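Visit to the Elport handling lab, Odville, February 2026

The Elport lab occupies the upper floor of a former instrument works in Odville. It tests end effectors for electronics assembly and disassembly, mostly for firms that already own arms and want to know which gripper to bolt on. Visitors are admitted in groups of six. Ours was led by Roswitha Weidemann, who runs the test programme and answered most questions with a number or with "not measured".

The morning was given over to one comparison. Two electric grippers were being run on the same job: pick a processor from a tray, carry it to a second position, set it down, go back. The first gripper, from Adik, is a parallel type with both fingers on a common slide. The second, from Vondráček, uses a linkage, so the fingertips travel through a shallow arc as they close. Each was fitted to the same model of arm and ran the same program, apart from a height correction for the arc.

Weidemann's view is that the arc matters less than people expect on large parts and more than they expect on thin ones. A processor package is thin. If the fingertips rise or fall during the last part of the stroke, they may touch the tray before they touch the part, and the force reading then includes the tray. The lab corrects for this by moving the arm during closing. The correction is a table of 16 points, measured by hand for each set of fingers.

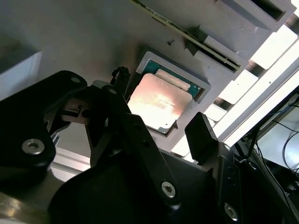 The table has to be measured again whenever the fingers are changed. That takes most of an hour on the linkage gripper. On the parallel one there is no table, only a single height offset, and a change of fingers is finished in a few minutes. Several of us thought this should count for more in the final report than it seems likely to.

Wrist cameras were the second topic. The lab prefers a small camera close to the fingers to a better one mounted overhead, on the grounds that the arm blocks the overhead view at exactly the moment it is needed. The drawback is glare. A metal heat spreader reflects whatever light is in the room, and a bright patch can hide the edge the software is trying to find. Weidemann showed us detection results with the blinds open and closed. The open-blind results were clearly worse, and the lab has no fix yet beyond the blinds. A ring light was tried and removed, as it put a reflection of its own in the middle of the part.

Results so far: the Adik gripper has completed 1,544 cycles and the Vondráček is 200 behind, having lost time to the measuring described above. Drop rates were not given out. We were told that both grippers had placed parts skewed in the tray, and that the usual cause was a small rotation on release when one finger let go before the other. Softer pads reduced it. They also wore faster, and the lab has not settled on a material.

Controllers got less time than the programme promised. Both grippers are driven over the arm's tool connector, and the delay between command and first movement differs enough to need separate timing in the program. I asked for the values and was promised them with the written results, due in March.

Practical notes for anyone booking: the stairs are steep, there is no lift, and bags stay in the ground-floor office. Questions are best put at the bench, where Weidemann has her logs open. The closing talk repeats the printed handout and can be missed.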